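How Cloth Is Made

Look closely at the sleeve of your shirt or the leg of your trousers. If you have a magnifying glass, use it. You will see that the cloth is made of lots of thin threads, and that the threads cross each other or loop through each other. This page is about where those threads come from and how they are turned into cloth.

What is a fibre?

A fibre is a very thin hair-like strand. Cotton fibres grow around the seeds of the cotton plant. Wool fibres grow on sheep. Linen comes from the stem of a plant called flax, and silk is made by silkworms when they spin their cocoons. These are all natural fibres.

Other fibres are made in factories. Polyester and nylon are made from chemicals that mostly come from oil. The material is melted and pushed through a plate with tiny holes in it, a bit like water coming out of a shower head. It cools and hardens into long strands.

From fibre to thread

One cotton fibre is short and easy to snap. To make something stronger, the fibres are combed so they lie in the same direction and then twisted together. This is called spinning, and the long strand it makes is called yarn.

You can try this with a ball of cotton wool. Pull out a small tuft and tug it gently. It comes apart. Now pull out another tuft and roll it between your finger and thumb while you draw it out slowly. The twisted piece is much harder to break. The twist presses the fibres together so that they grip each other.

People spun yarn by hand for thousands of years, using a stick with a weight on it called a spindle. The spinning wheel came later and was faster. Today most yarn is spun by machines.

Weaving

Weaving is done on a loom. One set of threads is stretched tightly along the length of the loom. These threads are called the warp. Another thread is passed from side to side, over and under the warp. This is called the weft.

At the weaving shed in Toltedstead, visitors can watch Houda El Ouafi work on a wooden hand loom. She presses a pedal with her foot and half of the warp threads lift up. She slides the weft through the gap, presses another pedal, and slides it back again. The piece on her loom this February has 525 warp threads. Each one had to be put in place by hand before she could start, and that job took her 5 days.

Different weaves

The simplest pattern is called plain weave. The weft goes over one warp thread, under the next, over the next, and so on. In the next row it does the opposite. Bed sheets and handkerchiefs are often made this way.

Twill is a little different. The weft might go over two threads and under two threads. In the next row, the pattern moves along by one thread, and it keeps moving along in every row after that. This makes slanting lines across the cloth, called twill lines. Jeans are made of a twill called denim. Twill is used for work clothes as well, and for bags and cushion covers.
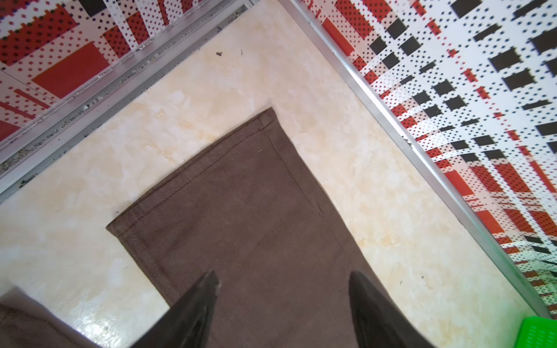
Brown twill cloth. The fine slanting ribs are made by the weave.

Satin weave has long threads that float over several others before going under. Light bounces off these long threads, so satin looks shiny. The long threads can also catch on things and get pulled.

Knitting

Not all cloth is woven. Knitted cloth is made of rows of loops, and each loop is pulled through the one in the row before. Loops can change shape when you pull them, so knitted cloth is stretchy. Socks, jumpers and most T-shirts are knitted.

Adding colour

Dye can be added to the fibres, to the yarn or to the finished cloth. Long ago, all dyes came from nature. Blue came from the leaves of plants such as woad and indigo. Red came from the roots of madder. Brown could be made from walnut shells. Most dyes used now are made in factories.

Danylo Tymoshchuk runs the dye room at Toltedstead and still uses plants for some of his work. He dyes wool in a large metal pan that holds 200 litres of water.

Stopping the edges coming apart

When you cut woven cloth, the threads at the edge are loose and can slip out. This is called fraying. To stop it, the edge can be folded over and sewn down with a line of stitches. The folded part is called a hem. Look at the bottom of your trousers or the side of a tea towel and you should find one.

Words to remember

Fibre: a very thin strand.
Yarn: fibres twisted together.
Warp: the threads that run along the loom.
Weft: the thread that goes from side to side.
Twill: a weave with slanting lines.
Hem: a folded edge that has been sewn down.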